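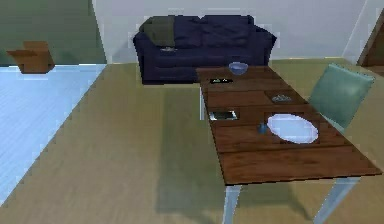
Figure 1. Dining table with a plank top and pale legs. Rendered view.

Unit 4: Timber Movement and the Construction of Table Tops
Course notes for Furniture Design Studies, Birnham Institute
Unit coordinator: Piroska Barta

4.1 Scope of the unit

These notes accompany the Monday lecture and should be read before the workshop session. Students are expected to be familiar with the terms introduced in Unit 3, in particular radial, tangential and longitudinal direction, moisture content and fibre saturation point.

4.2 Why solid tops move

Timber exchanges moisture with the surrounding air until the two are in balance. Below fibre saturation point, a loss of moisture causes shrinkage and a gain causes swelling. Movement along the grain is so slight that it is normally disregarded in furniture. Movement across the grain is considerable, and is greater in the tangential direction than in the radial. A top made of backsawn boards will therefore change in width more than a quartersawn top of the same species and dimensions.

For the set exercise, assume a top 3000 mm long and 100 mm wider at one end than at the other. Students should explain in writing why the tapered plan does not alter the direction of movement, and which end will show the greater total change in width.

4.3 Fixing the top to the base

A solid top must be held flat while remaining free to expand and contract across its width. Acceptable methods include timber buttons engaging a groove in the rail, slotted metal brackets, and screws passing through elongated holes. Glueing a solid top directly to its rails is not acceptable in assessed work. If the top is restrained and then dries, it may split along a board or open at a joint.

Breadboard ends require particular care. The tongue is glued at the centre only, and the outer pegs pass through slotted holes. It is normal for the end piece to stand slightly proud of the edge in one season and slightly short of it in another.

4.4 Colour and finish

A finish slows the exchange of moisture but does not prevent it. Both faces of the top should receive the same number of coats. A top sealed on the upper face alone will take up moisture unevenly and is likely to cup.

Dark stains tend to emphasise the joints between boards, and boards should be laid out for grain and colour before any glue is applied. Emiliano Prieto's guest lecture in April will deal with oil finishes and their repair.

4.5 Assessment

Submit a sectioned drawing of one top-to-base connection at full size, with written notes of one page. The drawing must show grain direction for every component and the allowance made for movement. Late submissions are governed by the Institute's general policy - requests for an extension go to Macarena Miranda in the School office, in writing, before the due time.

Set reading: course reader, chapter 19. The reader is held at the library desk under call number 2859 and may be borrowed overnight.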